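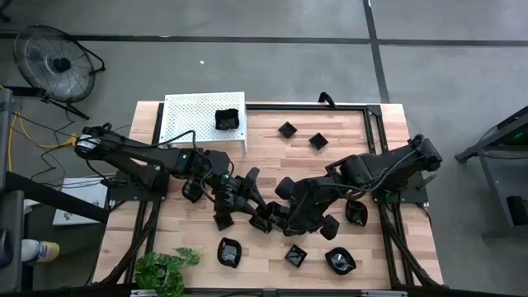 # Vaisselle noire sur plan de travail en bois -- fiche du jeu

Jeu d'images et d'annotations consacré au rangement de vaisselle noire sur une table en bois clair, de type billot à lamelles. Nom interne : `prolano-vaisselle`. Maintenance : Khairul Mandagi.

## Contenu

Le jeu porte sur une activité unique : regrouper de petites pièces de vaisselle dispersées sur un plan de travail, puis les ranger par forme. Il comprend 500 séquences, dont 46 réservées à la validation. Chaque séquence correspond à une disposition de départ distincte. Deux séquences n'ont pas d'état final annoté ; elles sont conservées et portent le drapeau `incomplet`.

Arborescence :

```
prolano-vaisselle/
 sequences/
 annotations/
 objets.csv
 etats.csv
 listes/
 entrainement.txt
 validation.txt
 NOTES.md
```

## Plan de travail

Le plateau est composé de lamelles étroites, de teinte beige, crème et brun rosé. Le sol est gris et lisse. Les lamelles servent de repère visuel pour l'orientation mais ne doivent pas être utilisées comme échelle : leur largeur n'a pas été relevée.

Une étagère basse en métal blanc perforé occupe le coin supérieur gauche du plateau. Dans `objets.csv`, elle est déclarée comme `support_fixe` et n'est jamais déplacée entre deux séquences. Les pièces posées dessus reçoivent la valeur `etagere` dans le champ `zone`, les autres la valeur `bois`.

## Objets

Toutes les pièces à ranger sont noires. Le choix est volontaire : la couleur ne permet pas de séparer les catégories, il faut passer par le contour, le bord et la profondeur apparente.

| Étiquette | Définition | Remarque |
|---|---|---|
| `bol_rond` | bol à contour arrondi | souvent masqué en partie |
| `bol_ondule` | bol plutôt carré, à bord ondulé | à ne pas confondre avec `coupelle` |
| `coupelle` | petite coupelle carrée | l'angle est annoté |
| `contenant` | récipient noir brillant, forme non déterminée | étiquette de repli |
| `autre` | pièce ou fragment non identifiable | hors évaluation |

Les coupelles carrées peuvent être posées en losange par rapport à la vue. L'angle est alors enregistré dans `rotation`, ramené à un quart de tour compte tenu de la symétrie de la pièce. Une coupelle dont un côté est masqué garde son angle si deux bords restent lisibles ; sinon le champ est laissé vide.

L'étiquette `contenant` s'emploie lorsque les reflets ou le masquage empêchent de trancher entre bol et coupelle. Ne pas la corriger après coup à partir d'une autre image de la même séquence : chaque image est annotée pour elle-même.

## Champs de `objets.csv`

- `id_seq` : identifiant de la séquence
- `id_objet` : identifiant stable de la pièce dans la séquence
- `etiquette` : une des valeurs du tableau précédent
- `zone` : `bois` ou `etagere`
- `rotation` : en degrés, coupelles uniquement
- `masquage` : `nul`, `partiel` ou `fort`
- `reflet` : booléen, vrai si un reflet coupe le contour

Séparateur : point-virgule. Encodage : UTF-8 sans BOM. Décimales au point.

## Règles de rangement

L'état final visé est le même pour toutes les séquences :

1. Les bols ronds sont regroupés sur le bois, sans empilement.
2. Les bols à bord ondulé vont sur l'étagère perforée.
3. Les coupelles carrées sont alignées, côtés parallèles au bord de la table.
4. Les récipients classés `contenant` restent à leur place de départ.

La règle 3 tolère un écart d'orientation, à fixer par l'utilisateur au moment de l'évaluation. Aucune valeur par défaut n'est fournie.

## Annotation

Les contours ont été tracés à la main dans Cusetti, puis relus par une seconde personne. La relecture a entraîné la modification de 79 contours, en majorité sur des bols ronds partiellement couverts. Les désaccords restants sont consignés dans `NOTES.md` -- ils concernent surtout la limite entre `partiel` et `fort`.

Les contours suivent la partie visible uniquement. Pas de complétion derrière un élément masquant. L'ombre portée n'est pas incluse, y compris lorsqu'elle se confond avec une pièce noire ; en cas de doute, serrer le tracé vers l'intérieur.

## Limites connues

- Vaisselle d'une seule couleur, un seul plateau. Les résultats ne se transposent pas à une cuisine encombrée.
- Pièces vides dans toutes les séquences. Aucun aliment, aucun liquide.
- Le noir brillant produit des contours instables, en particulier au centre de la table.
- Des éléments sombres dépassent parfois du bord du plateau, par exemple une pièce courbe semblable à une poignée au bord opposé. Ils sont étiquetés `autre`.
- Les trous de l'étagère créent un motif régulier qui perturbe certains détecteurs de bords.

## Versions

La version de novembre remplace l'export Derkach. Les identifiants de séquence sont inchangés, ceux des objets ont été renumérotés. Les scripts écrits pour l'ancien export doivent relire `id_objet` -- la table de correspondance figure à la fin de `NOTES.md`.

## Accès

Dépôt hébergé sur Tresura, en lecture seule. Les corrections d'annotation se proposent par ticket, avec `id_seq`, `id_objet` et le champ concerné. Un ticket par séquence.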